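Jarnell Notes, 6/18/19

Surfaces and shoes: cleaning and re-lacing white trainers at the table

The Witville room has moved its shoe sessions from the floor to the tables. The change affects two things, the shoes and the tops they are worked on, and the procedure has been rewritten to cover both. It replaces the sheet issued last October, which dealt with the shoes only and said nothing about the wood. Anyone holding a printed copy of the old sheet should throw it away, as two of its steps are now in the wrong order.

The surface

The tops are a pale wood with a clear finish. They are pleasant to work on and light in colour, so a dropped lace tip or a crumb of dried cleaner is easier to miss than it would be on the old dark benches. The finish resists plain water for a short time. It does not resist standing water, alcohol wipes, acetone, or the solvent in most sole whiteners. Ondalska cleaner, diluted as below, has been left on an offcut with the same finish for 5 minutes without marking it. Longer contact was not tested.

Inspect the top before starting. The direct view from above is the least useful one. A finish that looks even from overhead will often show rings and dull patches once the eye is lowered to the level of the edge and the light is coming from the far side. Where the reflection is smooth, the finish is sound. Where it breaks up or goes flat, the finish has been worn or softened and that part should not be used for wet work.
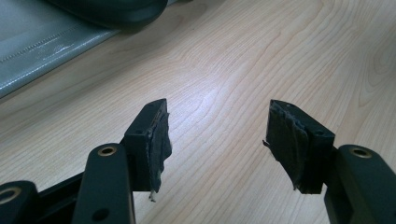

Pale tabletop with fine, wavy grain and a diffuse glare at the centre.

Glare is useful for this check and a nuisance for everything after it. When the inspection is finished, turn the lamp so that it lights the shoe from the side. Stitching throws a small shadow under side light and dirt in the stitch line becomes visible. With the lamp straight overhead, white uppers reflect so strongly that the panels merge and faint scuffs disappear.

Grain direction matters when wiping. Go with it. On a wavy figure this is not always obvious, so take the general run of the lines and ignore the local wander. A cloth pulled across the grain tends to leave residue in any open pore, and the residue dries as a white haze. Haze can usually be lifted with a second wipe using clean water. If it cannot, leave it alone and write it in the table book. The 4000 pad in the drawer is for finishing work on bare edges and must not be used on the tops.

Mats

Put a mat down for all wet steps. Mollah mats are supplied, one per place. They are absorbent on the upper side and sealed underneath. Lay the sealed side on the wood. A mat placed the wrong way up will hold moisture against the finish for the whole session, and the result looks very much like heat damage.

Mats come off for lacing. A textured mat grips the outsole and makes it awkward to rotate the shoe, and dark mats shed a little fibre on to white laces. Dry work is done directly on the wood, with the outsoles brushed first. Grit caught in a tread pattern will scratch a clear finish as soon as the shoe is turned on the spot. Lift to reposition.

Cleaning sequence

Take the laces out first. The old sheet put this after the midsole stage, which meant that dirty water was pushed up into the tongue and sat under the lace crossings. Laces go in the small bowl, uppers are brushed dry, and then the midsoles are done.

Dry brushing starts at the collar and works downwards. Use the soft brush on the upper and the stiff one on the midsole and outsole only. The handles of the stiff brushes have been notched so that they can be told apart by feel.

For the midsole, mix one capful of Ondalska to a mug of cold water. Dip the tips of the bristles, tap off the excess, and scrub in short strokes along the length. Wipe before the foam has dried. Thick midsoles often have a shallow groove where the sidewall meets the upper, and this holds more dirt than the rest of the sidewall put together. A folded corner of cloth drawn along the groove clears it. Do not use a wooden pick there, as the adhesive line is directly behind.

The upper comes last and gets the least water. Use a cloth that has been wrung out until it no longer drips. Smooth synthetic and coated leather uppers can be treated the same way at this stage. If the material cannot be identified, assume it is leather and keep it out of the sun afterwards.
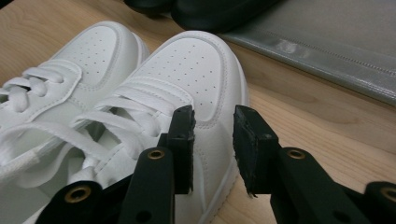

Perforated panels need a separate step, which was missing from the earlier sheet. Water pushed into the holes reaches the lining, carries the dirt with it, and can leave a grey ring around each hole when it dries. On low-tops such as this white pair, the perforations spread over the toe box and stop at a raised stitched overlay, so there is a natural boundary to work to. Clean the overlay first, treat the perforated area as one panel, and keep the wet cloth from crossing the seam. Press the cloth down and lift it. Rubbing drives cleaner into the holes and also drags lint, which then has to be picked out with tweezers. If a hole is visibly blocked, wait for the panel to dry and use the dry soft brush in small circles.

Stitch lines take the next longest. A double row collects polish from previous treatments as well as dirt, and the two need different handling. Dirt comes up with the damp cloth. Old polish does not, and will smear along the thread and turn it yellow. Stop if the cloth picks up anything waxy and move to the dry brush.

Drying

Stuff the toes with plain paper and stand the shoes on the rack by the window. Room temperature is sufficient. The rack thermometer has been reading 19 during sessions, and at that temperature a lightly cleaned upper is ready to lace well before the midsole groove is. Check the groove with a strip of tissue. The fan heater is not to be pointed at the rack.

Replace the paper once if it feels damp. Newsprint must not be used in white shoes.

Laces

Flat white laces are washed in the small bowl in the same dilution as the midsoles, rinsed twice, and pressed in a towel. They should not be wrung. A flat lace that has been wrung keeps the twist after drying and will not lie flat over the tongue, whatever is done to it during threading. Dry them at full length over the rail.

Check the tips before threading. A split tip will catch on the eyelet lining and can pull the lining through to the front. Trim and re-tip, or replace the lace. Stock replacements are 100 cm and suit low-tops with a short eyelet row. Measure the old lace first. If it has stretched, measure its partner as well and use the shorter of the two figures.

For a standard crisscross:

Start from the toe end with both ends going the same way through the first pair of eyelets.
Pull the ends level before the first crossing.
Keep the same side on top throughout, and mirror this on the second shoe.
Flatten each pass with the thumb before moving up.
Leave the crossings slack until the last pair of eyelets is threaded, then take up the slack from the toe end.

The instruction about mirroring is optional on shoes that come in with both sides laced the same way. In that case, copy what was there.

Long loose loops are the usual cause of trouble at the table. They hang over the side of the shoe, pick up whatever is on the wood, and get trapped under the outsole when the shoe is put down. Gather them on top of the tongue while the other shoe is being worked on. Work the pair side by side with the toes facing the same way. This makes a difference in lace tension visible early, when it can still be corrected without undoing the whole row.

Clearing the table

Lift the mat by two opposite corners and carry it level to the sink. Wipe the top with a damp cloth, then with a dry one, following the grain both times. Repeat the low-angle inspection. Any new dull patch goes in the table book with its distance from the nearest corner, so that it can be found again in daylight.

Brushes are rinsed and stood bristles down in the tray. Diluted cleaner is not kept between sessions.

Supplies

One 4000 ml refill of Ondalska is in the cupboard under the sink, with the measuring cap attached by string. Mollah mats have been reordered in the lighter colour. White laces are in the left drawer and the stock sheet is inside the lid. Please note the length taken as well as the quantity.

A corrected printed sheet will be at each place from the next session. Comments on the perforated panel step can be left in the table book or sent to the Jarnell Notes address in the usual way.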